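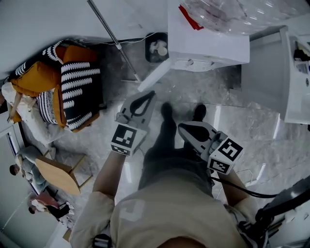 Lounge minutes, 5/10/18

Print | E-mail

I took notes again, so blame me for the spelling! We met in the Lerkside lounge and began with the sofa, as we always seem to.

1. Sofa and cushions
Everyone likes the mustard cushions against the sofa's black and white zigzag (me most of all). The striped black one stays in the middle of the seat. I asked if the white throw could stay on the end of the sofa, and it can, but it gets washed every 6 weeks from now on.

2. Floor
The gray marble shows every shoe mark. Caloswood quoted us $34 a visit for polishing, and we said yes to 8 visits, ending in January. Felt pads for the furniture: I'll buy them.

3. Cable by the wall
Could we please get the black one behind the sofa clipped up? Agreed, quickly. Brundix has clips.

4. Rug
We talked for almost 30 minutes and didn't pick one. The Dela Peña samples go back, and I'll ask for something plainer.

Next meeting is in the same room, and I'm bringing the coffee.

Print | E-mail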